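# Chapter 4: Intake, Consent, and Boundaries

**In this chapter**

- The parts of a written intake form
- Consent before and during a session
- Draping and undressing policies
- Responding to requests outside the scope of practice
- Keeping and storing session notes

**Key terms:** intake, contraindication, informed consent, scope of practice, draping, session note

Chapter 3 covered the setup of a treatment room and the care of linens. We now turn to the conversation that takes place before anyone gets on the table. New therapists often treat this conversation as paperwork. It takes only a few minutes, but most of the complaints that reach a clinic manager can be traced back to something that was left out of it.

Consider the records kept by Dostau, a massage clinic with two treatment rooms in the town of Kukance. Over one year the clinic booked 758 sessions. In 43 of them the client raised a concern afterward, either at the desk or by phone. A few of these had to do with parking or the price. Most had to do with pressure, areas of the body the client had not expected to be worked on, or confusion over how much clothing to remove. The clinic then rewrote its intake form and asked every therapist to read the consent section aloud. We will come back to the Dostau form throughout the chapter, and a blank copy is printed in Appendix B.

## 4.1 What the intake form is for

An intake form does three jobs. It collects health information, it records what the client wants from the session, and it states the rules of the practice. The health section should ask about recent injuries and surgery, blood clots, skin conditions, pregnancy, allergies to oils or lotions, and any medication that thins the blood. A "yes" to one of these questions does not always rule out massage. It does mean that the therapist has to ask more before going ahead, and in some cases has to ask for a note from the client's doctor.

Forms should be short enough to finish in the waiting area. Use plain words: "blood clots" is better than "thrombosis," and "upset stomach" is better than "gastric distress." Leave room for the client to write. A body outline, front and back, lets people mark sore spots they have trouble naming.

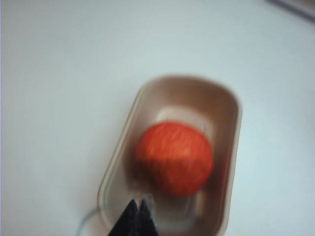

**Figure 4.1** Shallow plastic container on a white surface.

Returning clients do not need to fill in the whole form each time. At the Yin studio, also in Kukance, therapists ask returning clients two questions at the door: has anything changed with your health, and is there anything you want done differently today? The answers go on the session note. The full form is repeated once a year.

## 4.2 Consent is ongoing

Signing a form is the start of consent. The client can change or withdraw it at any point, and so can the therapist. Before the session, name the areas you plan to work on and ask if any should be left out. Some areas call for a separate question every time - the abdomen, the upper chest, the inner thigh, and the glutes. Silence is not an answer. If a client seems unsure, leave the area out and move on.

During the session, check in when you change position, move to a new area, or increase the pressure. Keep the wording simple:

> "I'm going to work on your lower back next. Is that okay?"

> "Is this pressure all right, or would you like less?"

Clients should also be told that they may undress only as far as they are comfortable, and that they will stay covered apart from the area being worked on. Say this before leaving the room. Knock and wait for a reply before coming back in.

## 4.3 Scope of practice

Massage therapists do not diagnose illness, prescribe medication, or provide sexual services. The last point should appear in writing on the form and on the practice's website. Advertising matters as well. Vague or suggestive wording in a listing tends to bring calls from people who are looking for something else, and staff at the desk then have to sort them out. Section 4.5 goes through sample listings line by line.

If a client makes a sexual remark or request, stop work, step back from the table, and state the policy in one sentence. If it happens again, or if you feel unsafe at any point, end the session and leave the room. You do not need the client's agreement to do this. Write down what was said, as close to word for word as you can, and report it to the manager the same day.

**Before you read on:** Find the intake form used at a practice you have visited or worked in. Mark each question as health, preference, or policy. Keep the form with you for the exercise at the end of Section 4.4.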